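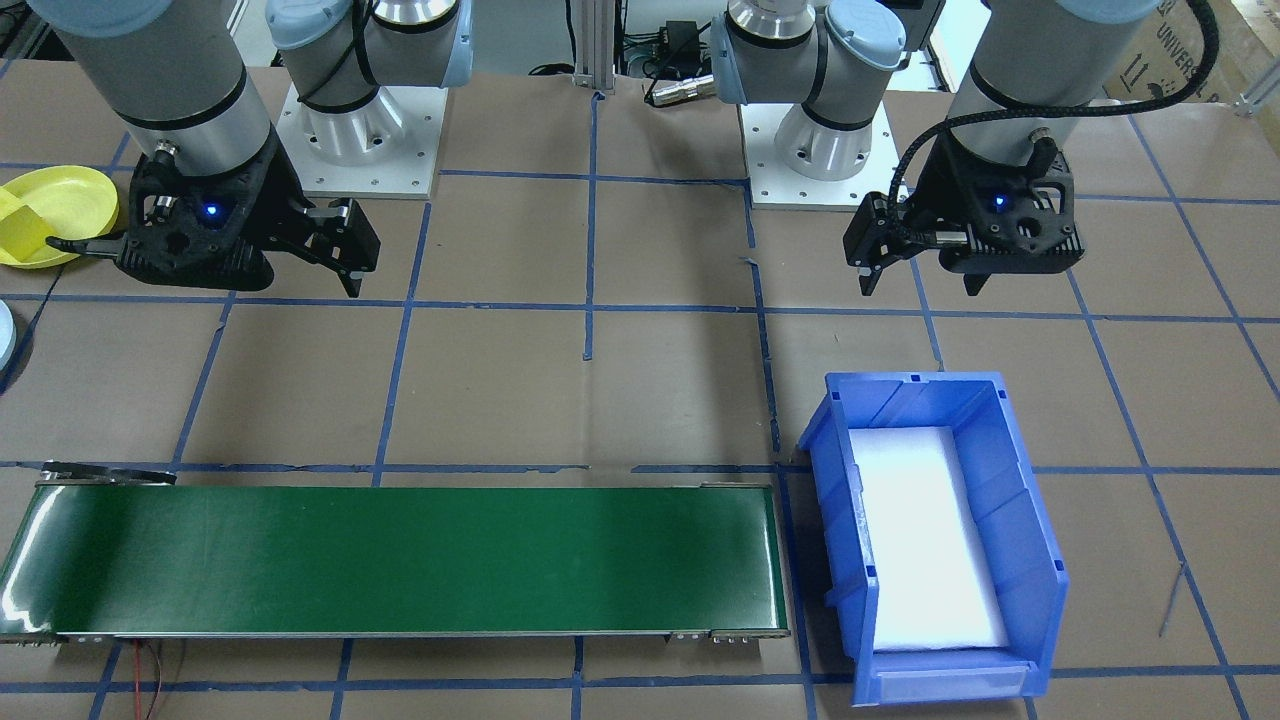
Old comics and zines mostly get damaged on sorting day, when they are piled up, slid around and leaned on. Clear a big flat surface before you open the first box. Strips of blue tape dividing a brown work surface into large squares, as in the photo, make a good sorting grid, and you can do the same on a dining table. Give each title or year its own square and keep the stacks short. Press the tape down well at the ends so a cover can't catch on it.

Wash and dry your hands first. Skip the cotton gloves – they snag on brittle corners. Slide a sheet of card under anything with a loose cover and lift the card.

Rusty staples: leave them alone unless they are staining the page. If they have to come out, open the book to the center, bend the prongs up with a dull butter knife and push them back through from the inside. Keep the old ones in a labeled envelope. Some buyers ask.

Musty smell: stand the books in an open box inside a larger lidded tub with a dish of baking soda on the floor of the tub. Leave it 13 days, then sniff. Don't sprinkle anything on the paper.

Bags and boards: buy acid-free boards and check the size before you order 200 of them. Undergrounds from 1968 or so vary a lot, and digest-size minicomics slide around in a standard bag. I put the odd ones in Calimlim sleeves, cut down with a paper trimmer.

Boxes: stand books upright, snug, with a spacer at the back if the box isn't full. Keep them off the basement floor, even if it has always been dry. I recheck mine every March.

Home Paper Shelves Tools Older tips Contact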